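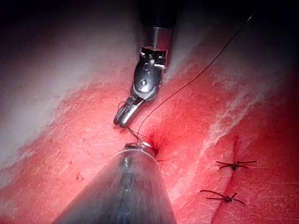
4. Where the tails went: what we learned from looking at finished stitches

9/4/22
By Rebecca Marras and Lesia Bilyk

Print this page | E-mail this page

4.1 How we looked

I'll say straight away that this was the part of the work I enjoyed most (Lesia enjoyed the statistics, and you'll find her in section 5). We had 1,228 interrupted stitches to go through, placed by 12 trainees at the Gundgate teaching unit, and every one of them had to be scored for spacing, for how well the edges met and for the length of the tails left above the knot. We used the Didenko sheet for the first two. It has no line for tails at all, so we wrote our own, and I have gone on calling it the Clidora line because Clidora is the room where we wrote it.

Scoring was done by eye, from stills, one stitch at a time. We each worked alone first and then sat down together over the ones we disagreed on, and there were plenty! Spacing gave us hardly any trouble. Edges were harder, particularly where there was blood along the join, and we ended up with a "can't tell" box that I would now put on any sheet of this kind from the beginning. If you can't see the edge you can't score the edge, and guessing only muddles things later on.

We left unfinished stitches out of the scores. A strand that is still on its way through the tissue can look beautifully placed and then pull the whole line crooked when it is tightened, so we waited for the knot.

4.2 Tails

Our line on the sheet runs from 1 to 3. A score of 1 is a tail trimmed so close to the knot that I'd worry about it slipping, 3 is one long enough to lie across its neighbour, and 2 is everything sensible in the middle. It's a crude scale and I know it, but two tired people can agree on it late in the afternoon, and a finer one that we tried in February had us arguing over every other stitch.

Figure 3. Tied stitches on a diagonal cut, with a second incision being sutured. 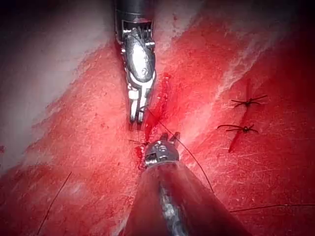 Tail length matters most to whoever has to work beside a finished stitch, and I don't think the teaching notes we started from make enough of that. A long end wanders. It gets into the next bite, or it gets picked up by mistake for the working strand, and then there is a lot of muttering while somebody sorts out which black thread is which. In Figure 3 the two knotted stitches on the diagonal line have short ends, and the central incision has its own bit of dark thread close by, a little tuft near the lower end, so you can see how easily a careless tail could add to the muddle. I have started showing that figure to new trainees before they pick up a needle, and I ask them to find every loose end in it. They nearly always miss one.

The trainees themselves put it down to hurry. Several told us that they trimmed nicely at the start of a line and then let the ends grow as they got keen to finish, and the sheets bear them out. Lesia suspected the light, and we moved the lamp for the last sessions, though I couldn't see any change in the scores.

4.3 Things we would do differently

We stopped at 13 sessions, and I'd have liked more. I would also score each line as a whole as well as stitch by stitch, as a row of perfectly decent 2s can still look uneven when you step back from it. The Gurnis group, who have borrowed our sheet, have added a box for exactly that and I'm rather jealous of it. I'd want the suture colour written down as well, for black thread shows up well against red tissue and I doubt we would have agreed so often with a paler one.

Last updated by R. Marras: wording of the tails scale in 4.2 corrected

Print this page | E-mail this page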